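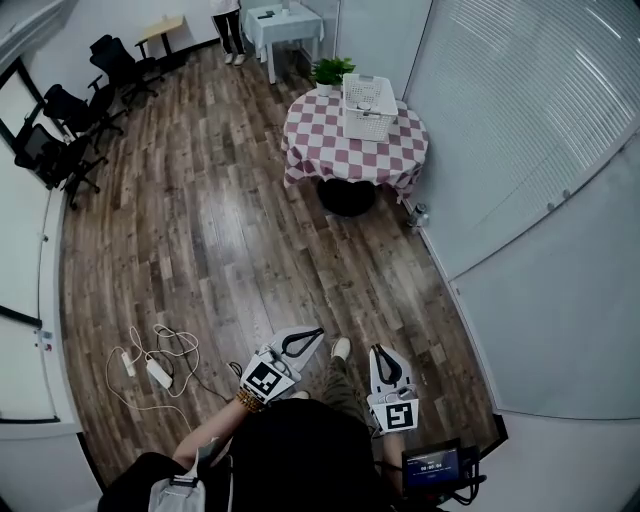 Brotberg's new Skekow screen goes up in one pull and packs down just as fast

2023-07-17 – I've been setting up projector screens in school halls and meeting rooms for most of my working life, and I have the pinched fingers to show for it. So I'm very happy to announce that Brotberg is launching the Skekow, a portable pull-up projection screen that one person can carry in from the car, stand up and have ready before the kettle boils!

The Skekow is a floor-standing screen in a long, narrow case. You flip out two feet, grab the handle in the middle and lift. A scissor arm at the back holds the fabric at whatever height you stop at, so if your projector sits low on a coffee table you can leave the screen low too (my favourite part, and the bit that took us the longest to get right). It comes in 3 widths, and the biggest one still fits across the back seat of a small hatchback. I know because mine is there right now.

We started on it in April last year, after one too many calls from customers who loved their projector and hated everything they had to point it at. Bedsheets, mostly. One bloke was using the side of his caravan, and the colour was better than you'd think. What people kept asking for was a screen that stays flat. We use a tab-tensioned fabric from Layug, with a cord down each side that pulls the edges outwards, and the waves you normally get near the bottom corners are gone. 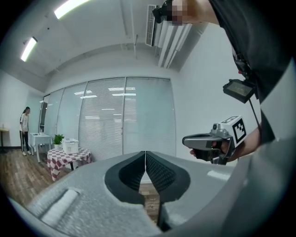
The case is where I got fussy. Glossy plastic under a screen bounces light back up into the picture, and you notice it in every dark movie, so the whole outside of the Skekow is dull from end to end. Our standard colour is a soft grey, and if you look at the big gripper in the photo, with its matte, slightly speckled surface, you'll get the general idea – it doesn't shine and it doesn't draw your eye. There's a black version as well for home theatre people, who I have learned will not be talked into grey.

We lent out 200 early units to clubs, schools and a few very patient relatives, and their notes changed the final design quite a bit. The feet are wider now. The handle is bigger, and the carry bag finally has a pocket for cables. We've also tested the lifting arm through 2,000 full openings on the bench, and every screen comes with a 10 year warranty on the metalwork.

The first Skekow screens are in our warehouse now and will be sold through Grosier stores and directly from us. If you write about home theatre or classroom gear and you'd like to borrow one, get in touch and tell me which width suits your room. I answer these emails myself, usually with a coffee in the other hand.

Aarne Seppälä
Founder, Brotberg

Filed under: Product News, Projection & Screens

Recent releases
Brotberg ceiling mounts now sold in Grosier stores
Choosing a screen width for a small lounge room
Layug fabric samples: how to order a set
Replacement feet and carry bags back in stock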